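Sketley tabletop set, README

Maintained by Efua Akolgo. Last edit 2026-03-24. Replaces the Jutari notes, pls delete old copies.

What's in it: 531 episodes, bowl and cup nesting, one arm over a cloth-covered table. 307 cleared for training so far. Rest waiting on a second reviewer.

Rules for anyone adding episodes

Cloth on the table before the arm is powered. Corners over the edge, not tucked.
Nobody reaches over the cloth while the arm is live. Stop first, then reach. No exceptions for "just a nudge".
Cables stay on the floor side, clear of where the operator stands. Check before every session, not once a day.
2 people sign off an episode. Not the operator.
Failed grasps get kept and labeled. Do not trim them out, Bellamy did and we lost the hole August batch.
Faces or badges in view: discard.

Naming: task_operator_number. Lower case. No spaces, plese.

Known gaps: one cloth color only. Lighting not logged before the Urari move.

Sample views 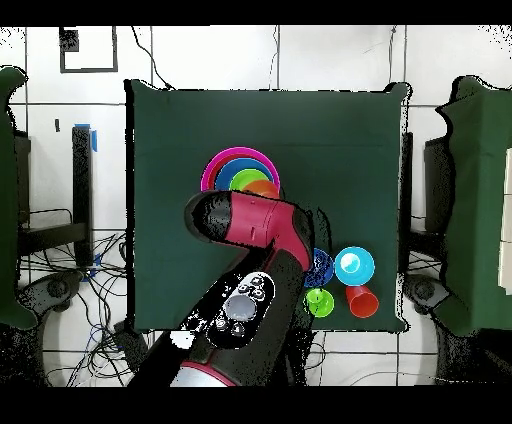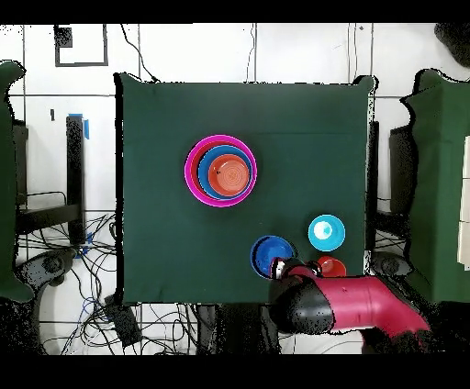 Both: gripper over the green cloth, nested bowls at upper left.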